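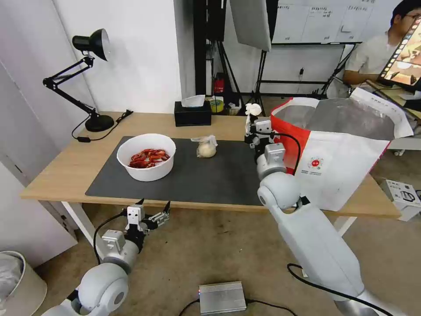
Insulated shopping bags are sold on volume and handle length, and the lining gets a line at most. I've been using them for the food run since October and have started keeping notes, mainly on how long they hold temperature and how they behave once opened. A red and white one with a silvery foil lining, like the one standing open at the right of the table, keeps its shape well enough to be unpacked without a second hand on it. The bun in its knotted clear bag goes on top when packing and comes out first. A bowl of something red and glossy is a different problem and shouldn't go in uncovered at all.

Notes so far, in no particular order.

**Lining.** Foil over thin foam. The foil reflects and the foam does most of the work. Once the foil splits at a fold, water gets into the foam and the bag never smells right again. I have had two go this way, both at the bottom seam. Wipe with a damp cloth, leave open overnight, don't fold until the next day.

**Base.** Most have a loose stiffener. If it's card, replace it. I cut one from an old plastic chopping board, which added 388 g. Too heavy. The second attempt, from a thinner sheet Meirion Lewis had left over from a shelf, came in much lower and has not warped.

**Temperature.** One test in December, kitchen at its usual evening temperature, lid zipped. I used 427 g of cooked rice in a lidded tub and a probe thermometer through a hole in the lid. After an hour it was still too hot to eat comfortably. With the zip left open a hand's width, it was lukewarm in the same time. I haven't repeated this with soup.

**Bread.** Keep it out of the hot compartment. A bun sealed in plastic next to a warm tub sweats and the crust goes within minutes. If there's only one compartment, put a folded tea towel between them. Soledad Rosenthal uses paper bags and says the plastic is the whole trouble, but paper lets it dry out by the following morning, so it depends when you eat.

**Unpacking.** A mat on the table saves wiping the wood and stops bowls sliding. Dark grey hides chilli oil better than any other colour I've tried. Tissues at the back, within reach but clear of the bowls.

I looked at the Zonirard inserts, which are meant to divide a bag into two. The larger one was too wide for mine by the thickness of the zip. Sent back. Will try the smaller size when it's in stock again.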